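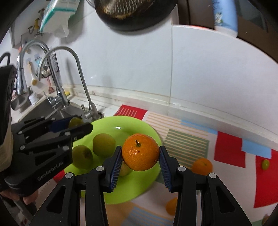
5 Apr 2021

I have a fruit problem, and the problem is that I can't walk past a good mandarin. I went into the Agudelo market for onions (just onions!) and came home with two bags of citrus and pears and a handful of little green things I grabbed out of pure curiosity. No onions, by the way. Dinner was interesting.

So now it all has to live somewhere. My fruit plate is the lime green one I picked up at Flistton back in December, and I love it to pieces, but it's small. Pears take up so much room! They roll into each other and then the mandarins end up out on the mat next to the sink. I don't mind that too much, because the mat is the loudest thing in my kitchen, all red and orange and light blue blocks, and fruit looks great on it. I paid 4 dollars for it and I'd have paid 26. 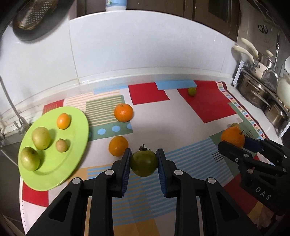

The rule I'm trying to stick to is that the small stuff goes on the plate and the big tangerines can sit out on the cloth, where I'll see them and eat them. Anything green and hard gets left alone for five days or so, then I give it a squeeze. I used to put everything straight in the fridge and forget it until it got sad and wrinkly.

I looked at one of those tiered Nistumer baskets too, but it would hide the tile and I'd have to move the drying rack, and I've already rearranged that corner a thousand times. Maybe a second plate. Flistton still had an orange one last time I checked, and I do need to go back out for onions.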